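Home > Blog > Bench Notes

Sep 3, 2022

My house rules for simulated pick tasks (and why I finally wrote them down)

I have been wanting to write this post all summer! Some people get excited about new arms or new grippers. I get excited about naming conventions and reset rules, and I have made my peace with that. Last month I lost a whole weekend comparing two batches of simulated runs that could never have been compared, and by Sunday night I had the first draft of what you are about to read.

A bit of background for anyone new. I build small tabletop tasks in simulation, mostly blocks and boxes, and I use them to check control code before it goes anywhere near the real arm at the shop in Rernville. My project folder is called Standis (short for nothing, I just liked how it sounded). It started as a place to dump scripts and has slowly grown into a set of rules I follow every single time. There are 13 of them now. I won't go through them all, only the ones that have paid for themselves.

Write the success check before you build the task

This is rule one and I will defend it forever. Before I place a single block, I write out in plain words what counts as done. "The block is in the box" sounds fine until you have to code it. Is it done when the center of the block crosses the rim? When it has stopped moving? What if the fingers are still closed on it?

My wording now is: the block is inside the walls of the target, the gripper is open and clear, and nothing has moved for 2 seconds. Yes, it's a fussy sentence. It also ended every argument I used to have with myself at midnight. If I change the sentence, the task gets a new version number, even if the change is tiny, and the old results stay with the old version.

Colors are labels, so treat them like labels

I love bright colors in a sim. They make it so easy to glance at a run and know what's going on! But I used to pick them on a whim, and then the code said "box_A" and my notes said "the pink one" and the plot legend said something else again.

So now every color in a task gets one name, written down in the task file, and that name is used in the code, the logs and the notes. No "pinkish," no "the other green." Magenta is magenta, cyan is cyan, light blue is light blue. Small blocks and large boxes draw on the same list of names, so the object type always goes in the name too: green_cube, blue_box. It takes a minute to set up and I have not mixed up two objects in a log since.

The part I'm still working on is see-through material. I like translucent boxes because you can spot what has ended up behind a wall, but a color seen through another color can look like something new. My rule for now is that the task file states the color as set in the material, whatever it looks like on screen, and it says outright that the material is translucent. If a vision model is going to be trained on the pictures, that line matters a lot.

Keep a still with every task file

One picture per task version, from the same camera the runs use, stored right beside the text. I resisted this for ages (the scene file has all the positions, why would I need a picture?) and I was so wrong. A position list tells you where the centers are. A picture tells you how tight things feel. With a small green cube sitting on the table between two tall boxes, right under the open fingertips, I can see straight away that I need to think about how wide that gripper housing is on the way down.

It's also the fastest way to catch a camera problem. I go over the still and note every object that runs out of view, because anything the camera can't fully see is something a person reviewing the run can't fully see either. I don't always move the camera. Sometimes a cropped box is fine for the task. But it goes in the notes, by name, so that I know I decided it.
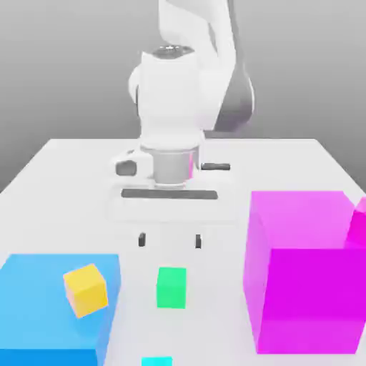
Resets: log the seed, always

Every run starts from a random layout, and every layout comes from a seed, and the seed goes in the log. No exceptions, including quick tests, including "I'm only checking one thing." The quick tests are exactly where the weird stuff turns up! I once saw a lovely strange grasp on a block standing on its corner and could not get it back, and I still think about it.

My standard batch is 600 runs per task version. I settled on that because it fits in one overnight job on my machine, so please don't take it as a magic number. What matters is that it's the same every time and that I never stop early when the results look good. That second half was hard for me.

Two smaller reset rules that go with it:

Let everything settle before the clock starts. Objects that spawn a hair above a surface need a moment to drop, and a tilted cube needs longer than a flat one.

Reject bad layouts by rule, never by eye. If two objects overlap at the start, the script throws the layout out and logs that it did. I am not allowed to skip one because I don't like the look of it.

Write down what the sim does not model

Every task file ends with a short list headed "Not in here." Cable drag, worn finger pads, a table that isn't quite level, the overhead lights. I read that list out loud before I move code to the real arm, which I'm sure sounds silly through the wall.

And a passing result in sim does not change a single safety step at the shop. Speed limit down, stop button in reach, an empty-handed run first. The sim check is there to save time on bugs. It has no vote on whether I can stand next to a moving arm.

What's next

I'm splitting Standis into a rules file and a tools folder, so the rules can be read without wading through my scripts. The rules file is 39 lines long at the moment and I would love to keep it under a page. I also want to try the same wording on the drawer tasks, where "done" is much harder to pin down - how far open is open?

If you keep house rules of your own, please send them over, especially anything on translucent materials. The comments are open through the end of September.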